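## Getting to the Verdale weekend: gates, camping and sound

The programme for the Verdale folk and country weekend is now final. Two changes have been made since the July issue. The second stage has moved from the lower paddock to the showground hall, and the Friday-night style late set has been dropped in favour of an earlier start on both mornings. Gates open at 9.30 am and the first act plays at 10.15 am.

Camping is by numbered pitch only. There are 548 pitches, of which 150 have power. Powered pitches are rated at 10 amps each, so electric heaters and kettles should not be run together. Generators are allowed in the western rows until 9 pm. Anyone who booked before the site plan was redrawn should check their number again – rows F to K have been turned through ninety degrees and the old map is wrong for all of them.

Vehicles enter from the Zirna road. The bridge on the Dotanwood side has a weight limit of 5 tonnes, and larger motorhomes must use the northern approach, which adds 12 km. There is no fuel at the site.
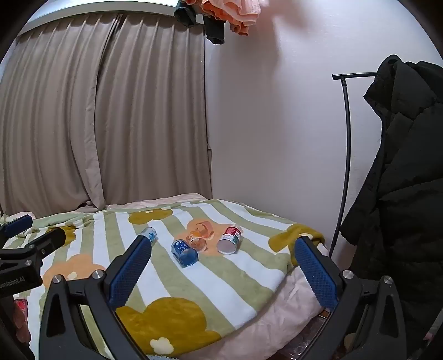

**Nafula Odera**

Rooms in town are nearly gone. At the time of writing the Arai guest house had two doubles left for both nights, and the pub had none. The shuttle bus leaves from outside the post office every 40 minutes, with the last return at 11.20 pm. It takes cash only and does not carry folding chairs, although instruments in cases are accepted.

Sound in the hall will be run by Wakana Kinoshita, who has asked acts to send a channel list before they travel. The desk has 24 inputs, and changeovers are fixed at 15 minutes. Acts needing more than four vocal microphones should bring their own stands. The hall has a hard floor and a low ceiling at the back, so the best listening is forward of the side doors.

Weekend wristbands are exchanged at the main gate on production of the booking email, printed or on a phone. Day tickets will be sold at the same window if any remain. Refunds for camping close on 2025-07-31.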